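Section 4: Dressing the tabletop for a practice kitchen session

By now you should have your Plellen backdrop stand up and the fabric clipped on, and if you haven't, do go back to Section 3 and finish that first, as it is a great nuisance to move everything off again once the food is out. This section takes you through laying the table itself. Allow yourself a good half hour the first time. Hazel Tillman, who wrote the earlier edition of this guide, used to say she could do it in the time it takes to boil a kettle, but she had been at it for years!

Before you begin

Wipe the tabletop down with a barely damp cloth and let it dry. Find the cable grommet in the tabletop and make sure its cover is sitting flat, and decide now which appliances will really be plugged in and which are only there to be looked at.

Putting up the letters

1. Lay the foam letters out on the table in the order you want them, and read them through once before you stick anything. It sounds silly, but we have all put one up the wrong way round.

2. Start with the middle letter of your main word and work outwards, pressing each one from the centre to its edges and holding it while you count slowly to ten.

3. Add any other letters higher up, along the top of the cloth. Mixed colours are lovely on black, so use whatever you have in the tin.

Note: The fabric will have a few creases in it straight out of the bag. A night on the stand lets most of them drop. Please don't iron it with letters attached.

Laying the table

4. Set the toaster well over to the left, with its slots clear and nothing hanging above it.

5. Stand the wire utensil basket beside the toaster. Straws and light utensils can go in here, though do keep an eye on them, as a long straw will lean whichever way it likes.

6. Put the round plate towards the back on the left, and leave it empty for the moment.

7. Place the divided dish nearer the middle, with its handle pointing away from you. Fill the three compartments with dried beans, one sort to each. We like mung beans and soybeans at the back and a dark red bean in front, simply because the colours are easy to tell apart from across the room. Stop a little below the rim, or you will be chasing beans across the floor until Friday.

8. Stand a bottle of water at the back, close to the cloth, with the cap screwed down firmly.

9. Put the meat on its plate last of all, when everything else is where you want it.

Caution: Raw meat must not sit out while you fuss with the rest. Keep it in the fridge until step 9, wash your hands after touching it, and never let it share a plate or a cloth with the beans. In August, or in any warm room, be stricter still.

Caution: Do not use the toaster with straws, paper or loose cloth next to it. If you are going to switch it on, move the basket to the other side of the table first and keep the backdrop well back.

Clearing away

10. Take the meat off first and wash the plate in hot soapy water. Tip each sort of bean back into its own jar, peel the letters off gently from one corner, and roll the cloth up (folding brings the creases back).

Spare letters and backdrop clips can be ordered from Plellen, part number 393. Ask for Drita Pavlović if you are after a single letter, as she keeps the odd ones.

Plellen Customer Help, extension 48 | © Plellen | Back to top 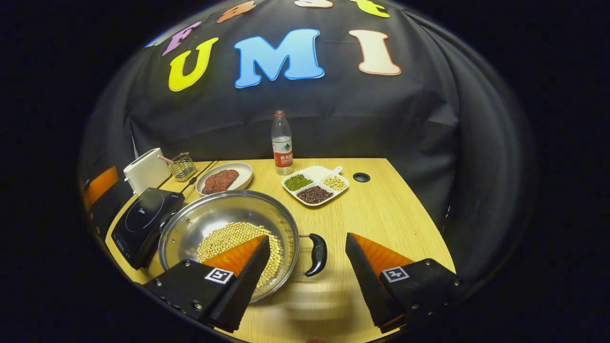

Fig. 4: Table laid, with the letters up on the backdrop.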